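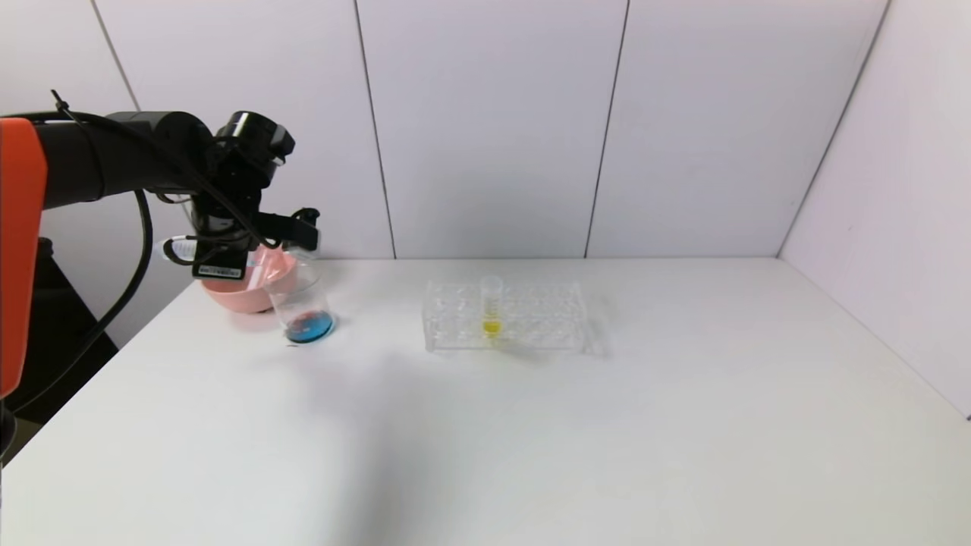

Which take of the Nollport set do we use for the live record? The second night, all the way through, with the first night's version of "Medrano" dropped in as track 4.

May 23, 2023

Went through both nights again this morning on the small monitors, then on headphones. Second night is the better recording. The kick is cleaner and the singer is closer to the mic. First night has the louder crowd, but the room mics clipped in the last two songs and I can't get that back.

"Medrano" on the second night falls apart after the bridge. Drums come in a bar early and the bass follows. First night is fine there. Tempo is close enough that the change won't show if the applause before it is faded properly. I made a crossfade of 521 ms and it sounds OK. Tried a longer one and you could hear two rooms.

Istero are opening on the record as they did on the night, two songs only. Their guitar has a hum on the left side. Notched it out, but it takes some body off the low strings. Left the notch on for the quiet parts and off when the full band is in. If anyone has a better idea, the session is saved as istero_hum_v3. Don't work in v2, the edits there are misaligned.

Asara want their vocals up. I put them up 1 dB and will send it over without saying how much. Last time, in March, we went back and forth on this for a week and ended where we started.

Pressing: the quote is for 1,000 copies, black vinyl, plain inner sleeve. Side A is running long. Either the talking before the third song goes or we lose level. I would cut the talking. It's mostly tuning anyway.

Crowd track: pulled a clean stretch of applause from after the encore, no whistles. Starts at sample marker 2,018 in the room file. Use that one for the side ends.

Still to do:
Check the fade on side B against the test cut
Ask the venue how they want to be credited
New cable for the left headphone output, it crackles when you turn the knob
Back up both nights to the second drive before anyone touches the drum edits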